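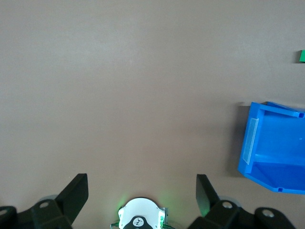
Pridov Street Tenants' Association
Minutes, 2018-09-06, laundry room, 6:30 pm

**Present:** B. Domański (chair), units 2, 4, 5, 9, 11 and 14. Unit 7 sent regrets.

**1. July minutes**
Approved with one change: the bike rack quote was from Mazurek, not Zarnik.

**2. Boiler**
Zarnik inspected on Tuesday. The pressure valve needs replacing before the heating season. Quote is $1345 including labor. Unit 9 asked if the old valve could be repaired. Bogumił Domański said Zarnik advised against it. Approved, one against (unit 9).

**3. Bike rack**
Mazurek can install in the side yard. Unit 2 wants it farther from her bedroom window. Moved to the fence side, pending a measurement. Unit 11 will measure.

**4. Recycling**
Pickup is now every second Monday. Pizza boxes with grease on them go in the trash. Unit 5 will put a new sheet by the mailboxes.

**5. Front door**
Still doesn't latch in humid weather. Spending of up to $200 approved for a new closer. Unit 4 has a number for a locksmith.

**6. Other business**
- Unit 14 asked about subletting for the winter. See section 4 of the lease; written notice to the landlord, Simiteo, is required.
- Stairwell light on the third floor is out again.
- Dryer lint. Please clean the filter.

Closed 7:25 pm. Next meeting to be set once the valve is in.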